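Lindsay Street Residents' Group
Minutes, October meeting, 7:30 p.m.
Notes by Mahfuz Selvanayagam

1. Last minutes. Agreed, with one change: the Jendthorpe lot was "discussed," it was never "settled."

2. Parking permits. The city's letter says the new permit zone will free up spaces on our block. Asked how, as the zone adds no spaces and sells permits to anyone within 2 streets. No answer in the letter. I will write back and ask for the count they used, if there was one.

3. Traffic survey. Cultent's report puts the daily count at 1050 cars. The spring report said 2000. Same street, same firm. Several people doubted that half the traffic had gone away over one summer. The report does not say which hours were counted. We will not quote either number until we see the raw sheets.

4. Speed bumps. Put off again. The quote from Arkia covers the bumps but leaves out the signs, and we were told last year that signs come first. Motion to accept the quote as it stands failed. Motion to ask for a full price passed, 16 in favor.

5. Street fair. Keep it on the calendar for now. The plan still assumes good weather and a road closure we have not been granted. Toy table to go ahead either way.

6. Other business. A request for a second meeting each month got no support.

Closed 9:10 p.m.
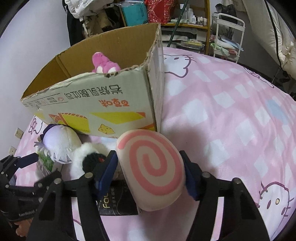
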